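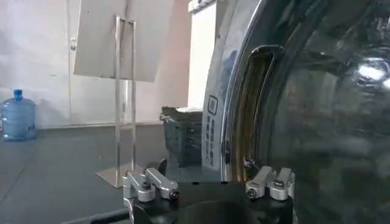 In this unit you will teach the robot by remote control, and the first job is only to open and close a door. Before you record anything, drive the arm slowly toward the washing machine and look through the wrist camera. The chrome ring of the door curves close to the right finger, so you must learn to judge this distance on the screen. Please make 12 practice approaches before your first recorded one.

Door handling, continued
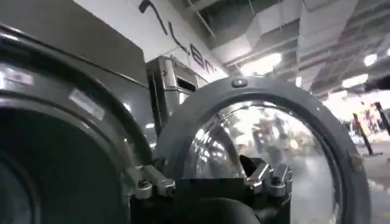

Sillix Laboratory Notes, Issue 7, p. 3

When the door is swung open, the round glass bulges and shows reflections of the ceiling lights. Students often follow a reflection with their eyes and lose the edge of the door. Watch the dark rim and the chrome fittings instead. If you feel resistance in the hand controller, stop and go back a little. A demonstration with a small correction is still useful for Mulligan, our training program, but a forced movement must be deleted.

Loading needs both arms. Decide first which hand takes the clothes, and keep the same choice for the whole set.
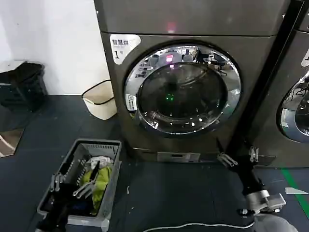 Fig. 5. Left gripper lowered into the basket, right gripper near the base of the dryer.

Save your files in the Grornitz folder before you leave the Vomville room.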